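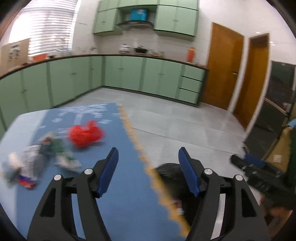

Sport Management: Names, Crests and Supporters
Handout 4, 5 October 2021

This week we look at how a club changes its name, using the Pravham case. Read the club statement before the seminar.

Background
Pravham played as a works team until 2000, when Devico took over the shirt sponsorship and put its own name in front of the town's. The contract ended and the name stayed. Last season the board proposed dropping it, and season-ticket holders were asked to vote. Of 752 ballots returned, most backed the change, but the ground holds up to 4000 and many regular match-goers had no vote at all.

Points to note
Legal ownership of a name and public attachment to it are separate matters. The league must approve a new name by November for the following season. Kit, signs and ticket stock all have to be replaced - budget for these early.
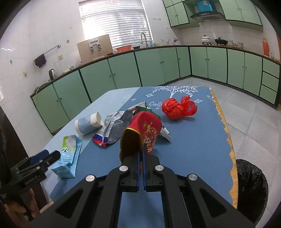 Kiều disagreed with the board's reading of the vote, arguing that a low turnout showed most fans had not been asked properly and that the result should not have been treated as final.

For next time
Write 2 pages on who should get a vote when a club changes its name. Bring a printed copy.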